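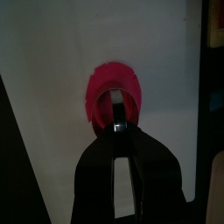

Lallex and the missing baseline
29 January 2023

I have now read the Lallex write-up three times and I still can't tell what was compared with what. The claim is simple enough. Give a learned controller 200 human demonstrations of a placing job, let it watch through a small camera at the wrist, and it will do as well as the same controller given far more data, so long as you pick the demonstrations with their scoring method. The scoring method is called Zou. It ranks each demonstration by how much the wrist view changes in the last stretch before contact, and throws out the dull ones.

I like the idea. I have sat through enough dull demonstrations to want it to be true. My trouble is with the table of results, where Zou is set against "all data" and against "random", and "random" is one draw. One! Anybody who has trained these things knows that two random draws of the same size can land miles apart, and the write-up shows no spread at all.

Then there is the test itself. Each method got 49 attempts. I don't mind the odd number, but I do mind that the starting positions were "varied by hand". Whose hand, and did it know which controller was about to run? If I were setting down the target for my own favourite method I would be kind to it without meaning to be. We had exactly this problem at Drillholm last October, and the fix was dull and cheap: a list of positions printed beforehand, with somebody else choosing the controller. 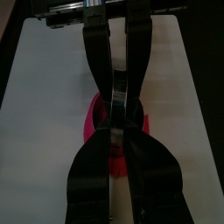 Does picking the best demonstrations beat simply collecting more of them?
On the evidence published so far, it can't be said either way. The gain reported for Zou is small enough to vanish with a different random draw, and the cost of scoring was left out of the sums.

That cost bothers me more each time I go back to it. To rank the demonstrations you need to have collected them all. So the person holding the controls has already done the work, and what has been saved is training time, the cheap part. The write-up talks about "reducing the burden on the operator" in its first paragraph and then never comes back to the operator.

There is a kinder reading. If the scores carried over from one job to the next, you could learn what a useful demonstration looks like and coach people to give more of that kind. I'd read that paper tomorrow. But all the results come from a single job on a single table, and the follow-up is promised for "future work", along with everything else.

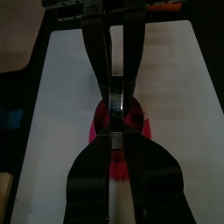
Unside, issue 49

A word on the wrist view, because the whole ranking leans on it. When you hold something narrow and upright between the fingertips and bring it over a round target, the fingers and the thing they hold hide part of what you are aiming at. Glossy things make it worse, with highlights that slide about as the arm moves. Zou rewards change in the view. A highlight sliding down a shiny surface is change in the view. So is a shadow. I would want to see the same ranking done on a matt object under steady light before believing that the score finds skill and doesn't just find glare.

What would change my mind:

Several random draws, with the spread shown.
Positions fixed in advance.
Collection hours and scoring time in the same table as the success rate.
A second job, with the scores carried over untouched.

I did write to ask for the list of discarded demonstrations, and was told it would go up with the code. The code page is still blank. If it fills up I'll rerun the random baseline here and post whatever comes out, including if it makes me look silly.

Comments are open but held for moderation, as I was getting a lot of adverts for roof repairs.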